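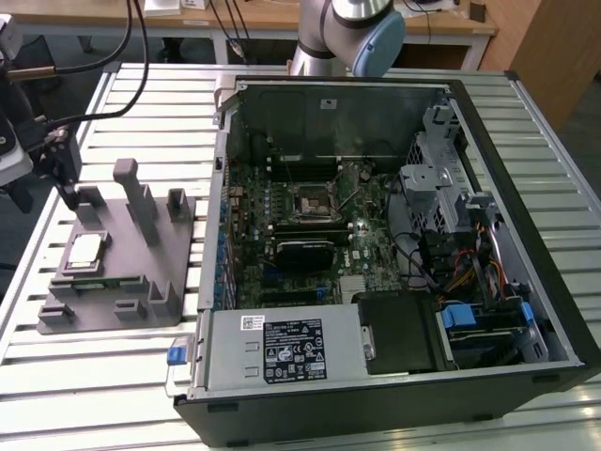

Notes on the June feed-mixing unit in our ag science course at Tarkcombe. Posting in pieces, for other teachers who asked about the ration worksheet.

Jun 19, 2020

1/ The unit covers ration balancing for laying hens. Students get a target crude protein percentage and two ingredients, then solve for the mix with a Pearson square. Paper first, spreadsheet second.

2/ The batch size on the worksheet is 100 pounds. At that size the parts read directly as pounds and the arithmetic errors are easy to spot. The extension problem scales the same ration to 1,000 pounds.

3/ Most common error: subtracting along the side of the square instead of the diagonal. Second most common: assigning the parts to the wrong ingredient. Both give a plausible total, so the total is a poor check. Have them multiply back to protein.

4/ Ingredient values come from the tag on the bag. If the tag gives a minimum, we use the minimum and write "min." next to it. Last year's sheet mixed tag values with textbook values and the answer key was off.

5/ Calcium is handled on a separate page. The square balances one nutrient at a time. Students who try to do protein and calcium in one pass get stuck, and the two-page layout has mostly stopped that.

6/ The spreadsheet is named Gondinix, after a hen. Input cells are at the top, locked formulas under them. It throws an error if the target falls outside the range of the two ingredients. Do not remove that check. Without it you get a negative weight of corn.

7/ Grading: 200 points for the unit. Half is the written ration, half is the lab notebook. Spelling of ingredient names counts. Units count more.

8/ Someone asked about the Tellach workbook. We used it for two years. The cattle chapter is fine. The poultry chapter assumes a premix our feed store doesn't carry, so I rewrote those problems.

9/ Cost sheet is next. Same rations, price per pound added, cheapest mix that still meets the target. I'm still fixing the rounding on the last column and will post it when it matches the hand-worked key.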